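Darnwood open house, quick notes before I forget it all

Got there at 7 past the hour, parked on the wrong side of the street, walked back. Sani Homes is running the tours all through July, afternoons only. Sign in at the garage, grab a floor plan, off you go. No shoes upstairs.

Three plans open. Started with the Sarier, 1,652 square feet, 2 baths, and teh one most people seemed to be there for. Smart layout. Laundry upstairs near the bedrooms, finally. Kitchen faces the back yard, good light even late in the day. Pantry smaller than the brochure makes it look. Bring a tape measure.

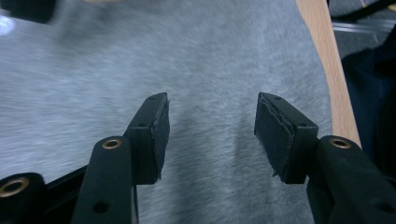
Asked about the lot premiums. Corner lots cost more, no surprise, and the ones backing onto the creek are already spoken for. HOA fee is 90 a month, covers the front lawns and the trail, not the trash. Get that in writing if you're serious. Closing help only if you use their lender, so shop the rate first and compare.

Then the Nustness. Bigger, pricier, didn't love it. Long hallway eating up space, primary bedroom right over the garage. Nice stairs though. If you have teenagers the bonus room might sell you.
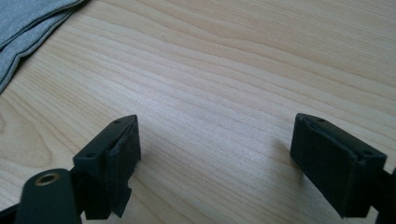
Light wood grain, Darnwood visit

Skipped the third plan, ran out of time. Road noise: some, on the east side. Stand in the yard with the door shut behind you and listen for a minute. Schools I still need to look up, the boundary line runs close by and the sales desk wasn't sure wich side we'd be on.

Going back in the morning to see the creek lots from the trail. Will post the price sheet when they email it.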